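Gripper fault on the Rasteck cell: interim findings

In March the Brinico test cell logged 14 false "grip lost" stops in 235 cycles. Each one halted the arm with the part still held between the fingers. The fault followed the finger position sensor, and swapping the cable made no difference. Ayele found an offset in the closed-position value, large enough to trip the limit on narrow parts.

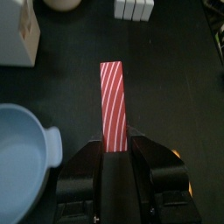
Narrow parts remain the worst case. The limit was set on wide stock, and the error grows as the fingers close. A slim block like the red one with white stripes, gripped at its lower end, leaves little margin — a small lean is enough to shift the reading. Until the sensor is replaced, run at reduced speed and keep hands out of the cell after any stop.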